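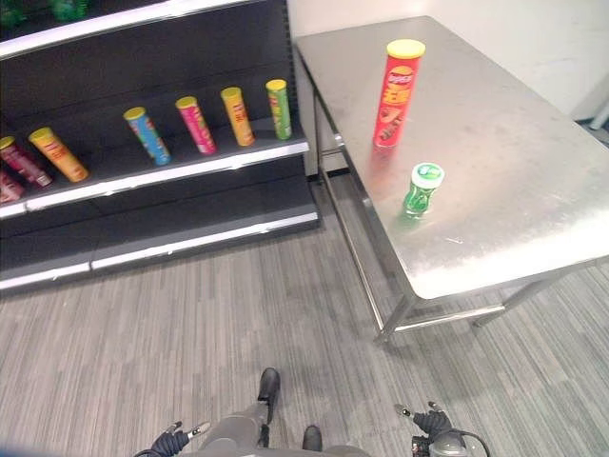

Can one Grenley subscription cover both chambers of a state legislature?
A single license covers both chambers, including standing committees, conference committees and joint sessions.

Grenley Bill Tracker, Statehouse Edition

Product overview
Grenley Bill Tracker records the status of filed bills, amendments and roll call votes. Each bill has one page showing its current text, prior versions, sponsors, committee assignments and fiscal note. Changes between versions are marked line by line. A vetoed bill stays open in the tracker until the override period ends.

Coverage
States in the Statehouse Edition: 43
Bills on one watch list: up to 1,866
Chambers per license: 2
Sessions archived: current and prior

Alerts
Alerts go out by email or text message. Users can set them by bill number, sponsor, committee or keyword. Keyword alerts search the full bill text, including floor amendments. A daily digest is sent at 6:30 a.m. local time and lists hearings posted since the previous digest.

Data export
Watch lists export as CSV or PDF. Roll call files include member name, district, party and vote. The Viltitz connector copies bill status to a shared calendar and is sold separately.

User accounts
The base license includes two seats. Additional seats can be added at any point in the session and are billed through the end of the term. Administrators can limit a seat to read-only access.

Pricing
Base license, one state: $298 per month
Additional states: quoted by region
School districts and local governments: contact sales

Limitations
The tracker doesn't cover city councils or county boards. Special session bills are added after the clerk posts them. Hearing audio is not stored.

Related products
Sakai Roll Call Archive
Trunometti District Map Viewer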